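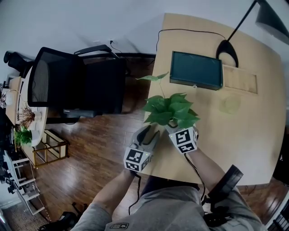
Subject: Re: [helgate-growers] Yellow lower leaves on plants kept indoors

On the question from earlier in the week:

> I have moved all my pots inside for the winter and the lower leaves
> are going yellow on most of them. I water every Saturday morning
> without fail, same amount for each pot. The room is heated and the
> tap water here is hard. Should I be feeding them? The bag of Hidard
> mix says it has enough food in it for the season but I potted them
> up back in April. Also, is it worth repotting now or do I wait?

I would leave the feed alone until you have checked the roots. Yellowing that starts at the bottom and works up can be hunger, but in January it is much more often too much water. The plants are getting a lot less light than they did outdoors and they drink a lot less. The same amount on the same schedule that was fine in summer will keep the bottom of the pot soaked now.

Push a finger into the mix as far as the second knuckle. If it is damp down there, don't water, whatever the calendar says. You can also lift the pot right after watering and again a few days later, and you get a feel for the difference pretty fast. Small pots over the radiator may still want water every week. The big ones may go three weeks.

If you tip a plant out and the roots are white or tan and firm, put it back and just water less. If they are brown and come apart in your fingers, cut those off, shake out the wet mix and put the plant in a smaller pot with fresh mix. That is the only kind of repotting I would do at this time of year. Everything else can wait until March, when there is some growth to use the new room.

On the Hidard mix, I used it for two seasons. It is fine, but it packs down once it has been wet for a long time, and then the water sits. I now cut it with perlite, one part to three. The feed in it won't have lasted from April anyway. When the days get longer, start with a half-strength liquid feed and see how they take it.

Hard water: ours here on the Muñoz Road side is hard as well and I get the white crust on the rims of the clay pots. It has never turned a whole plant yellow from the bottom. What it does do, in my experience, is make the new leaves at the top go pale between the veins on the fussier plants, so look at the top growth too. If the top looks good, the water is not your problem. I keep a barrel going off the shed roof for the fussy ones and bring a can indoors the night before so it isn't freezing.

A few leaves dropping after the move inside is normal. Mine do it every year and stop by February. Take the yellow ones off, they won't go green again, and clear the dead ones off the top of the mix or you will get gnats.

Two other things while I am writing.

The group order with Skasidex closes at the end of the month. The perlite is item 2209 and it comes in the 100 liter bag, so find someone to split it with. The 2435 that was on the last list is the coarse grade and it is too big for pots, please don't order that one by mistake like I did. Send your numbers to the list and not to me directly.

The seed swap is at the Helgate library again, same room as last year, doors at 10 am. Label your packets with the year you saved them. We had a lot of beans last time with nothing written on them and most went home with the people who brought them.

--
To leave this list, send a blank message with "unsubscribe" in the subject line.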